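Teaching Grippers to Clear the Table: Tips From a Month With the Saltlow Kit

Workshop tips > Small robots > Hand-held kits

I've had the Saltlow hand gripper kit from Veser since November and I'm still grinning every time I plug it in. You hold one gripper in each hand, do a chore the way you normally would, and the kit records the motion so a robot arm can learn it later. It costs $378 with both grippers, the marker plates and the cables, plus a $59 spare jaw set that I'd get right away (the jaw pads do wear).

Setting up

Start with a bare table, waist high. Mine used to be in the kitchen and I kept bumping the counter with my elbows, so now it has its own spot with room to walk all the way around.

Tape the table's position on the floor. If it gets nudged during vacuuming you can put it right back.

Wipe the marker plates with a dry cloth. Glass cleaner left streaks on mine.

Run the cables down past your wrists and off the near side before you pick anything up. I snagged a mug early on. It was a good mug, too.

Handling dishes

Go slower than feels natural! My first batch was all quick grabs and the Preltavden software threw out most of it. At half speed nearly everything was kept.

Bowls are harder than plates for me, at least when they're nested. A glossy stack wants to slide, so I bring both jaws in low, one from each side, and squeeze evenly. Put a flat plate on the patterned mat as the place to aim for, like the round sage-green one there, and keep the cream bowls near the edge where you're standing so your arms aren't stretched out at the start.

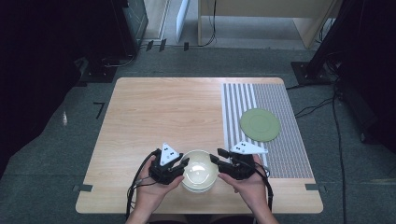 Plastic tumblers are a nice warm-up if you're nervous about breaking things. Forks I'd leave for your second week.

Storage and odds and ends

Coil the cables loosely and hang them up. The Birhane wall hook fits the grippers well, though it's sold separately and the screws are too short for drywall.

My recording counter says 3,055 clips and the triggers still feel crisp. The app needs 4 taps to start a new session, one of my few gripes, along with a manual that skips left-handed setup completely.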